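Balancing carburettors on a twin-cylinder motorcycle

Last revised 2/22/22

Two carburettors that open at slightly different moments will give a rough idle, a hesitation when the throttle is first opened and more vibration than the engine ought to produce. The procedure below applies to parallel twins with one carburettor per cylinder and a linked throttle shaft. It does not cover fuel injection.

Valve clearances, spark plugs and ignition timing must be correct before you start. Balancing will not cure a tight valve, and a leaking inlet rubber will make any reading worthless.

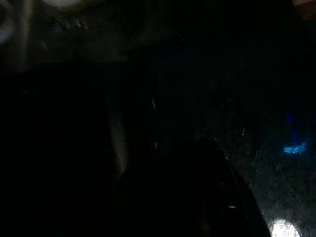 Testano Motorcycle Club – Workshop Section

Tools and materials

Two vacuum gauges with damping valves, or a two-column manometer
Hose adaptors to suit the inlet stubs
Long screwdriver, narrow shank
Auxiliary fuel bottle and hose
Floor fan

The club set is the Viklund twin-gauge kit. Check the gauges against each other before use by connecting both in turn to the same cylinder. If they differ, note the difference and allow for it.

Step 1. Warm the engine

Ride the bike for 12 minutes, or until the engine idles without choke. Readings taken on a cold engine will drift. Put the bike on its centre stand, outdoors or with the doors fully open, and set the fan to blow across the cylinder head.

Step 2. Fit the gauges

Switch off. Remove the blanking screws from the inlet stubs and keep the washers. Screw in the adaptors by hand, then nip them up with a small spanner – the threads are in soft alloy. If the tank has to come off, hang the auxiliary bottle above the level of the float bowls and route its hose away from the exhaust.

Step 3. Take a first reading

Start the engine and close the damping valves until the needles move slowly but still respond to the throttle. If a needle does not move at all, the valve is shut too far. Write down both figures before touching any screw.

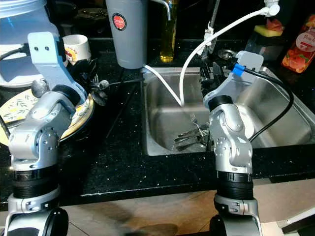 Dedholm wrote in after the last revision to say that the damping valves should be reset once the idle speed has been changed, as a setting that suits a slow tickover can hide a flutter higher up. That has been our finding too, and the check is now part of step 4.

Step 4. Adjust the link screw

The link screw sits between the two carburettors. Turn it no more than 90 degrees at a time. Blip the throttle gently after each turn to let the linkage settle, then read again. Stop when the gauges agree at idle. Bring the idle back to the figure in the manual with the main stop screw, reset the damping valves and repeat the reading.

Do not run the engine for more than 6 minutes at a stretch while stationary. Switch off and let it cool between attempts.

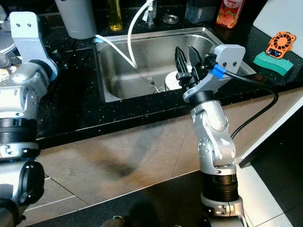
Step 5. Check off idle

Hold the engine a little above idle and compare the gauges. A small difference is acceptable. If they agree at idle but part widely as the throttle opens, look for a worn shaft, a sticking slide or a torn diaphragm. No setting of the link screw will put these right.

Step 6. Refit and test

Switch off, remove the adaptors and refit the blanking screws with their washers. Reconnect the tank and check every fuel joint for weeping. Turn the bars from lock to lock with the engine idling. If the speed rises, the throttle cable is too tight or badly routed.

The Viklund kit may be borrowed for 14 days. Return it with all adaptors and with the hoses drained.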